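Against the Single Score: How Institutions Should Compare Robot Hands
Opinion
Gemma Tapley

Institutions that purchase humanoid platforms for domestic and care settings are now routinely asked to choose between end effectors on the strength of one number. The number is usually a success rate over 100 attempts, taken on a fixed table with a fixed set of objects. It is convenient for procurement and travels well in a slide deck. In my view it should no longer be accepted as the principal basis for a purchase.

My objection arises from the Grollimholm comparison, in which our group evaluated the Prevska five-fingered hand against the Katayama parallel gripper. On the table, the Katayama unit was the clear favourite. It closed faster, required less tuning and completed 26 more lifts than its rival over the full series. Had the programme ended there, the recommendation would have been simple and the report a good deal shorter.

The programme did not end there. The second phase moved to household laundry, a task which imposes conditions the table does not. A drum opening restricts the approach of the wrist. Fabric has no stable shape to plan against. An arm working inside a machine must share its space with a door, a basket and the robot's own legs, and the cabling must follow wherever the shoulders turn.
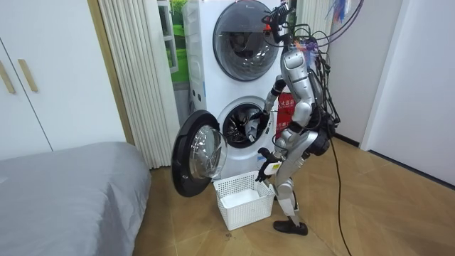
Erlinda Padilla has argued in reply that laundry is a poor standard for precisely these reasons. Too many variables change at once, she maintains, and a laboratory that cannot hold the garment constant cannot claim to have measured the hand. She would prefer that any domestic trial be reported as an appendix, with the table score left to stand on its own.

The point deserves a serious answer. Repeatability is a legitimate concern, and I would not defend a trial in which the load, the starting posture and the stopping rule were left to the operator's judgement. These can be specified. Our protocol set the number of garments, the position of the basket and the time permitted for each transfer. What it left unspecified was the way in which the cloth would fall, and a hand intended for a home must cope with that in any event.

I would add that the table score is less pure than its defenders suggest. It measures the hand together with the controller supplied for it. When we replaced the stock Katayama controller with the Destilix unit, at an additional cost of roughly $3,000, the ranking on soft items was reversed without any change to the fingers. A purchaser comparing the published figures would have had no means of anticipating this.

Camera placement raises a similar difficulty. A fixed view of the room shows the posture of the whole robot and the slack in its cables, but much of the contact is hidden by the robot's own back. A head-level view shows both hands and the rim of the drum, and says very little about balance. Results obtained with one arrangement are regularly set beside results obtained with the other.

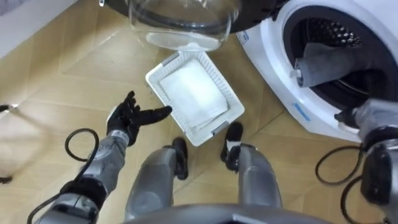

Reports should therefore state which views were available to the controller and which were available only to the assessors. In our own first draft this distinction was missing, and Alper Başaran was right to return it.

I propose that publicly funded evaluations publish the table score and the task score side by side, with equal prominence, and name the controller and camera arrangement in the same line. I further propose a minimum of 75 task trials per hand, a figure within the means of most Canadian laboratories of modest size. Where a centre cannot meet it, the result should be labelled provisional.

A draft reporting template will be circulated to member laboratories in December. Comments on the wording of the controller field would be particularly welcome.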